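# Open day recordings, hand-held gripper, March

Hi! If you landed in this folder because somebody sent you a link, you're in the right place. I'm Khoa, I ran the hand-held gripper table at the Stomberg open day, and this is everything we recorded there, plus my notes on how to read it.

Short version: visitors picked up the gripper, did a small job at the table, and we kept the recording if they said yes. There are 700 recordings in the set. I went in hoping for half that, so I'm pretty pleased.

## How the day went

We opened the doors at ten in the morning and had a line by twenty past. Amparo Peñalver did the talking at the front and I stood at the table resetting things (my knees remember it well). Each visitor got a one-minute intro, one practice try that we didn't save, and then as many goes as they liked until the next person got restless. The jobs were all simple stuff:

- `cup_move` – pick up a cup, set it on a coaster
- `block_stack` – stack two blocks, or three if you're feeling brave
- `cloth_fold` – fold a small cloth once
- `spoon_sort` – put spoons in a tray
- `free` – whatever the visitor wanted to try

The `free` folder is my favorite and also the messiest. One kid spent ages trying to pick up a single sheet of paper and would not let go of the gripper until he'd had six tries at it. All six are in there!

Every recording starts with the gripper open over the table. I asked people to hold it there for a breath before I put the objects down, so the first moments are usually plain tabletop and fingers. Please don't trim that part off if you're using the finger positions, it's where I read the open width from.
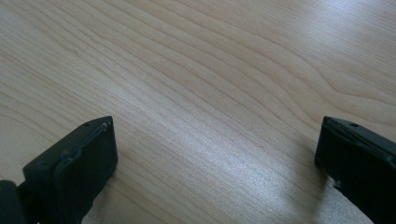 We had two table spots planned and ended up using one for nearly everything, as the other was right next to the coffee and people kept leaning on it. If you see `spot_b` in the notes column, those are the early ones. There are 47 of them and I'd treat them as a bit rougher than the rest. People were being jostled, and I hadn't worked out my own routine yet.

## What's in the folder

```
open_day/
 clips/
 labels.csv
 visitors.csv
 notes.md
```

`labels.csv` has one row per try, so it's longer than the list of recordings: 2,052 rows. A single recording can hold several tries by the same person. The columns are:

| column | what it means |
|---|---|
| `clip` | name of the recording |
| `try` | 1, 2, 3 and so on within that recording |
| `job` | one of the five names above |
| `done` | yes, no, or partly |
| `notes` | anything I felt like typing |

`visitors.csv` has a visitor number, an age band and left or right hand. No names, no faces, no voices – the sound was switched off for the whole day.

## How I labeled it

Amparo and I split the labeling in half and then swapped a chunk to see if we agreed. Mostly we did. Where we didn't, it was nearly always `partly`. She's stricter than I am about folds, and I'm stricter about stacks that wobble. We talked through 43 rows over lunch and settled each one, and those have `agreed` in the notes.

A try counts as starting when the fingers begin to head for the object, and as over when the visitor opens them and backs away. If somebody dropped a thing and went right back for it, I kept that as one try. You may want to do it differently, and the recordings are all there if so.

## Things to watch for

- The table is shiny, and the overhead lights leave a bright patch on it. If your tracker leans on the table surface for anything, check that first. Mine drifted.
- The fingers are black, and dark objects can get lost between them. The spoons are fine, the navy cloth less so.
- Lefties are thin on the ground.
- Kids move FAST. The younger age band has a lot of blur.
- `free` has no agreed goal, so `done` there is just what the visitor told me.

## Using it

It's fine for teaching, tinkering and research inside the partner groups (Stomberg, Aranda and Dostex). If you're outside those, ask me first and I'll most likely say yes. Please don't repost the recordings anywhere public, as the consent sheet didn't cover that.

Found a wrong label? Send me the recording name and the try number. I fix them in batches and add a line to `notes.md`. Still to do: the second half of `cloth_fold` needs another look from Amparo.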